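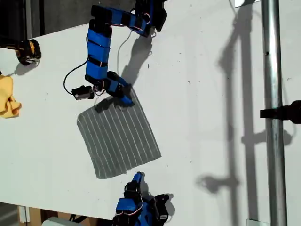 I have spent most of my free evenings this winter swapping fingers on a pair of small hobby arms, and I finally have enough notes to write something up. The task is the same every time: pick up one edge of a cloth and fold it over to the other side. Cloth is a good test because it punishes a bad gripper right away. The one I use most is the gray one with thin white stripes. The stripes help a lot when I go back over the recordings, since a straight line in the fabric makes it easy to tell a clean pull from a twisted one. With the upper arm's jaw at the top edge, near the corner, I can compare the same grab across every set of fingers.

Posted Mar 6, 2020

I tested two sets of fingers. The first is the stock set that came with the Romia kit. They are short, stiff and flat on the inside. The second is the long narrow set from Pollwood, which I bought separately and had to drill out a little to fit the servo horn.

The stock fingers are fine for blocks and cups. On cloth they have one problem, and it's the thickness of the tip. To get under a flat edge you have to push down and forward at the same time, and the fabric bunches up in front of the jaw. Sometimes that works in your favor and you end up holding a nice fat fold. Other times the finger rides over the top and closes on nothing. I ran 100 grabs with them and got 59 where the cloth stayed in the jaw through the whole fold.

The Pollwood fingers did better, 78 out of 100 on the same cloth. The thin tip gets under the hem with less pushing. What I don't like is how much they bend. When both arms pull at once, the tips spread apart and the cloth slides out slowly. You don't notice it until the far corner drops. I glued a strip of rubber on the inside of each finger and that helped, but I didn't redo the full count after that, so I won't give a number.

The other 31 runs were me fooling around with closing speed, which makes 231 in total. Slow is better on thin fabric. On a thick towel it made no difference that I could see.

The controller has been a bigger headache than the fingers. I started with the board that came in the kit. It drives both arms off one serial line, and when the two were moving together I kept getting missed reads on the wrist joints. The arm would pause for a moment and then jump to catch up. A jump of a few degrees at the shoulder is a lot at the tip, and more than once it dragged the cloth right out of the other gripper.

I moved to a Gaete board in the middle of all this. It has a separate line for each arm and a proper screw terminal for power. The pauses stopped. The setup software is ugly and the manual has the connector pinout printed upside down on page 14, so check with a meter before you plug anything in. I lost an evening to that and one servo. I repeated all the stock finger runs on the new board, so the two counts above are both from the Gaete and can be compared.

Lighting matters more than I expected too. With a strong light from one side, the upper arm throws a dark shadow across the white table, and my edge finder likes to call that shadow a piece of cloth. I turned up the threshold and it mostly went away, but then it started missing the real edge on pale fabric. A second light on the other side would be the simple fix. I have a lamp in a closet somewhere.

For anyone keeping track of cost, the second kit, the Pollwood fingers, the Gaete board and the replacement servo came to 591 dollars with shipping. The first kit I already had from August.

Next up is the soft gripper from Flotomora. It has a molded tip that is supposed to wrap around the edge of whatever it touches. I have my doubts about how it will do on a cloth lying flat, but the mounting holes match the Romia wrist, so it should be a quick swap. I'll use the same gray cloth and the same 100 grabs, and I'll put the counts in a new post when I have them.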